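Okay, I've been promising a few of you the story of how I ended up reading out loud to my mother over the phone every night, so get comfortable, I'm going to take my time with it.

It started last September, when her eyes got bad enough that she gave up on print. She's a lifelong reader, the kind who had a book going in the kitchen and another one by the bed and got cross if you moved either. She lives in Hurnthorpe and I live a very long drive from Hurnthorpe, so popping over with a stack of large-print mysteries was never going to be the answer.

We tried audiobooks first. She hated them! She said the man was "acting at her." We tried a second narrator and she said that one was worse, she could hear him swallow. So one night on the phone I said, well, what if I just read you a chapter, and she said all right but don't do voices.

I did do voices, a little. I couldn't help it. She let me get through two pages before she said, "Is the doctor supposed to be Scottish?" He was not supposed to be Scottish.

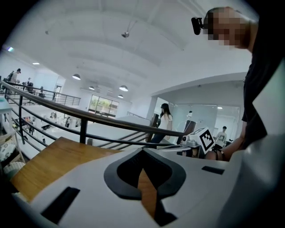 So, no voices. Once we'd settled that, we needed a system. We read at eight her time, after she's washed up and before the news. One chapter, or half if it's a long one. If either of us is sick or grumpy we're allowed to skip, no explaining, and we've hardly ever used it.

The first whole book we got through was 388 pages, a big family saga with a vineyard in it, picked by my friend Frøydis Moen, who has read everything and will tell you so. It took us most of the fall. Mom guessed who the father was by the end of chapter 4 and then spent weeks pretending she hadn't said it out loud, in case she was wrong. (She was right. She was unbearable.)

Things I've learned, for anybody who wants to try this with their own mother or grandpa or whoever. Thirty minutes is longer than you think when you're the one reading. Keep water next to you. Tea sounds cozier but I get clicky when I drink tea.

Read slower than feels natural, then slow down again. I used to gallop through the descriptions to get to the talking, and she'd stop me and say "go back to the garden, I wasn't done there." She likes the gardens. She likes any meal, too, and she'll ask me to repeat what they had with the fish.

Short chapters are your friend on a weeknight. Letters and diaries work beautifully read aloud. Footnotes are a misery. And I'd check the first page for names before you commit — we started one where the brothers were called Elon, Alan and Ellen's Alan, and over a phone line that was hopeless. We lasted 20 pages. 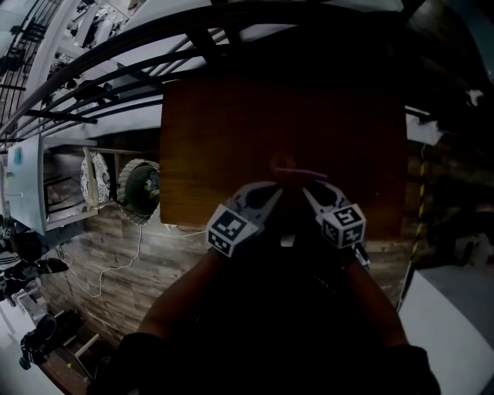
The part I didn't expect is the talk afterward. We used to have those phone calls where you go through the weather and the neighbors and then both sort of run out. Now she'll say something like, that aunt reminds me of the woman I worked for when I was nineteen, and off she goes, and I'm hearing about a whole year of her life I never knew a thing about. She had a green coat she bought with her first pay! She left it on a train!

I've started jotting these down in the back of an old notebook after we hang up. Only a line or two, nothing fancy. My cousin Njål Rønning asked for copies, so now I have to work on my handwriting as well.

Right now we're on a sea story, a slow one, with a lot of rope in it. I was worried it would bore her, but she's taken a real shine to the cook and gets anxious whenever there's a storm. Last night I had to promise I hadn't peeked ahead. (I had peeked ahead. The cook is fine.)

So that's where we are, and I'd love suggestions for what comes after the boat. She'll take nearly anything if there's a good house in it and people sit down to eat. Nothing where the dog dies, please, we've both been firm about that. Tell me your favorites and I'll read her the list tomorrow at eight.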